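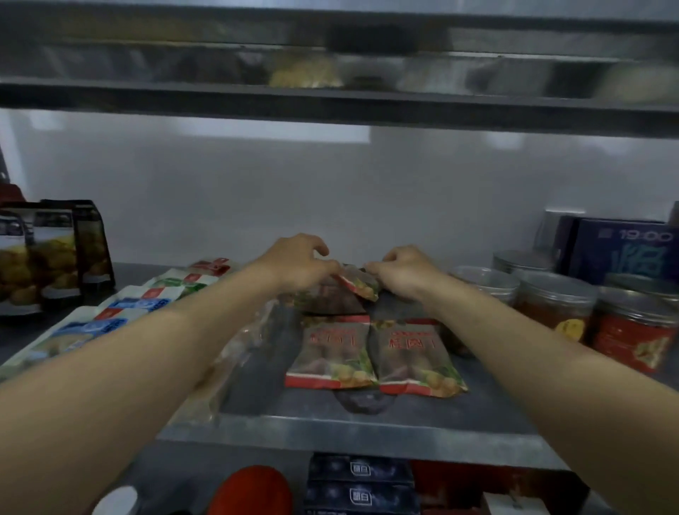

Section 6. Comparing two grippers on soft packaging
Run this test before you commit to either the Jaseo two-finger gripper or the Hevov suction cup. Load a refrigerator shelf with the kinds of packs your site handles and record a person doing the task first. The small packet held by its corners between two hands is a hard case for both grippers, and the flat bags of dried longan in front of it overlap, so the arm has to separate them before it lifts.

1. Mount the Bresico head camera and check that the whole middle shelf is in view.
2. Fit the Jaseo gripper. Set the controller to Soft Grip.
3. Start the pick list with the flat bags, then the stand-up pouches. Leave the canisters with metal lids for last.
4. Log each pick as held, slipped or missed.
5. Put every pack back in its starting place.
6. Fit the Hevov cup and repeat steps 3 to 5.

Note: Crinkled clear plastic may leak air under the cup - log this as slipped.

Caution: Keep hands out of the refrigerator while the arm is powered. Press Stop before changing grippers.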